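Pandard Opens Sign-Ups for Winter Hay Soaking and Slow-Feeding Trial at Bravadcombe

BRAVADCOMBE, Jan 5, 2025 – Pandard, maker of slow-feed hay nets and stall feeders for horses, is opening sign-ups for its second winter feeding trial, and we could not be happier with how the first one went. The new trial will run at the Mathias barn in Bravadcombe and at any home barn that wants to take part, from a single backyard pony on up.

The idea is simple. Horses are built to nibble for most of the day and a good part of the night. In winter, with the grass gone and the paddocks a mess, many of them get two big piles of hay, clean them up fast, and then stand there with nothing to do until the next meal. We want to know how much a smaller net opening stretches out a normal hay ration, and whether soaking the hay first changes that.

The first trial began last October with 203 horses, and the owners were wonderful. They weighed nets before breakfast, weighed them again at night check, and sent in their sheets with notes in the margins (we read every one, including the note about a draft cross who learned to untie the net and carry it to the gate). Most owners told us their horses took longer to finish the same amount of hay. Several also said they were sweeping less of it out of the bedding, and that made the people doing the sweeping very cheerful.

We also heard about what didn't work. The drawstring on the early nets froze stiff on cold mornings. A few older horses with worn teeth got frustrated with the small openings and walked away from them. Both of those things shaped what we're doing this time.

The new net is called the Pullby. It closes with a wide strap and a clip that can be worked with gloves on, and it comes in two opening sizes so that seniors and horses new to slow feeding can start on the easier one. We have made 900 of them for the trial, and they are ready to go out.

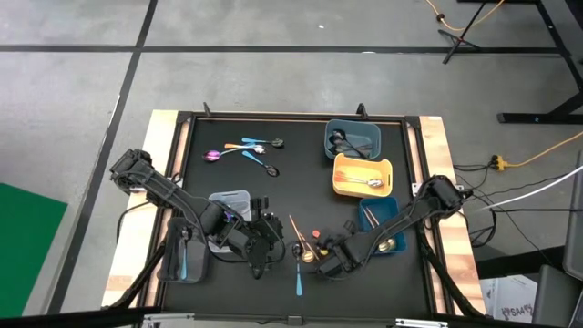

Does my horse need to be used to hay nets before joining?

Any horse that is eating hay normally can join, including one that has never seen a net. Start with the larger opening, and leave some loose hay on the ground beside it for the first 5 days while the horse figures things out.

The trial lasts 6 weeks. Owners feed the same hay in the same amount they normally would, and write down when the net went up and when it was empty. For the first half the hay is fed dry. For the second half, those who wish to can soak it in clean water and let it drain before hanging. Barns where the water freezes overnight are welcome to skip the soaking and stay with dry hay all the way through. Those sheets are every bit as useful to us.

Nets should be hung high enough that a pawing horse can't catch a foot, and shod horses should have theirs inside a feeder or a tub with tall sides. Horses under a vet's care for weight, teeth or colic should have the vet's okay first.

There is no charge to take part, and owners keep the nets when the trial is over. The Mathias barn will hold open mornings during the trial for anyone who would like to see the nets in use, ask about hanging heights, or just talk hay for a while, something we can do at great length!

Sign-up sheets are available at the Mathias barn and at the Pandard shop in Bravadcombe. Results will be shared with everyone who took part before they are posted anywhere else.

About Pandard

Pandard makes hay nets, stall feeders and feed tubs for horses and ponies. The shop and workroom are in Bravadcombe.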